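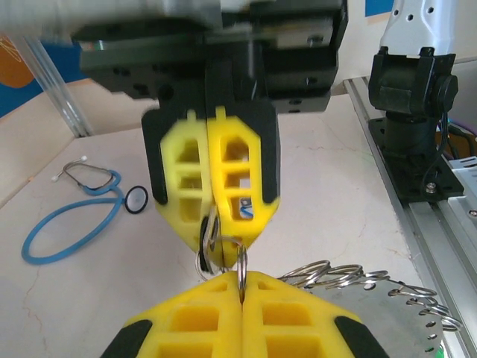

Suvarna thought the whole open day was oversold and I kind of see her point. Two hours of driving to stand behind a rope, and the talk started late.

gearhound_40
Oh come on, it was great! I got to Skistness a little before 10 in the morning and walked straight up to the tables. No rope at the small-arm stations, only at the big cell in back. Key rings with yellow lattice fingers, I could have watched that all afternoon. Those split rings hook into each other if you so much as look at them wrong.

pattycake_mn
The rings were my favorite too. I asked the guy at the table (Joton shirt, very patient) why they'd pick something so fiddly and he said boxes are boring and everybody has already seen a robot pick up a box. Fair enough.

tollgate
Going to be the grump here. Was any of it running by itself? When I was there a person was steering both arms from a chair on the other side. That's a puppet show. A nice one, but the flyer said "autonomous."

gearhound_40
The flyer said autonomous for the Biltow cart, the one that drove around the lobby. The tabletop stuff was listed as teleoperated, I have the thing in front of me. Page two, small print – okay, very small print.

tollgate
Fine, I didn't turn the page. Still think they should put a sign on the table.

Krishnamoorthy Suvarna
Since I'm being quoted up there: the rope was at the big cell, yes, and I went for the big cell. It was down for most of the morning. By the time it came back there were some 100 people in front of me. The small stations were fine, I just didn't drive all that way for key rings.

mrs_ohm
How did the lattice fingers do with thin metal stuff? We have a pair like that at work, open lattice with rubber on the sides, and they're lovely on fruit and lousy on washers.

pattycake_mn
Mixed, from what I saw. I stayed for maybe ten tries. If the rings were bunched up it was okay, but one ring flat on the table took forever.

mrs_ohm
Yep, matches ours. We ended up putting a thin foam mat down and that helped a lot.

route687
Did anyone catch the Song talk at 3? I had to leave to pick up my kid and I'd love the slides.

gearhound_40
I've got them, sending you a message. Skip the first 40, they're all company history.

tollgate
Send them to me too please. And is there another one in August or did I hear that wrong?

Krishnamoorthy Suvarna
August, yes, same building. I'll go if they promise the big cell works.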